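Has anyone been to the robotics open day at Skikdale?

Jalley
Thinking of going to the open day in September with my two kids. The page only says "demonstrations and hands-on tables." Can visitors try anything, or do you stand behind a rope and watch? We'd be driving 76 miles, so I'd like to know first.

Pinomness
I went last time. You can try things. At the table I liked best, a person holds a gripper in each hand and works on ordinary desk stuff with them. It was a stapler when I got there. The staff said they record people doing small jobs this way and the robots learn from it later.

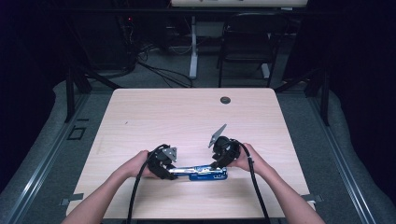 Akpan says the line for the hands-on tables gets long after lunch and the morning is better. I'd agree with that -- we waited a good while for a turn that lasted 2 minutes. Kids had to be 7 or older to hold the grippers. Call and check, it may have changed.

Skikdale_parent
parking is free but fills up. didn't see the tables, we only did the talk

Contact us | Terms | Copyright 2021 | Back to top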